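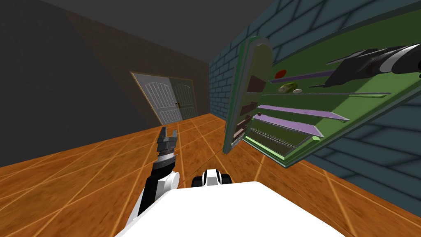 Robot arm with its two fingers apart.

March
By the Rarnetti shop desk

The buyer for Prareo kids' basics says the new sweatshirt took 3 tries. "The first neck was too tight," she says. It now comes in 10 colors, in a midweight fleece. 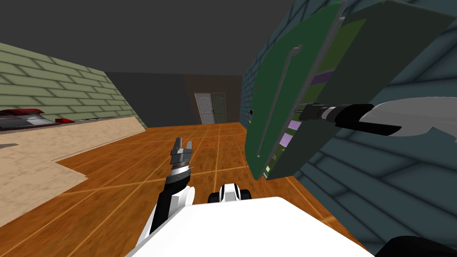 One parent, Mota, wrote to ask if the cuffs would hold up at school. The buyer says they are double stitched. "Size up if you're between sizes," she adds. The first run is 500 pieces, style 407.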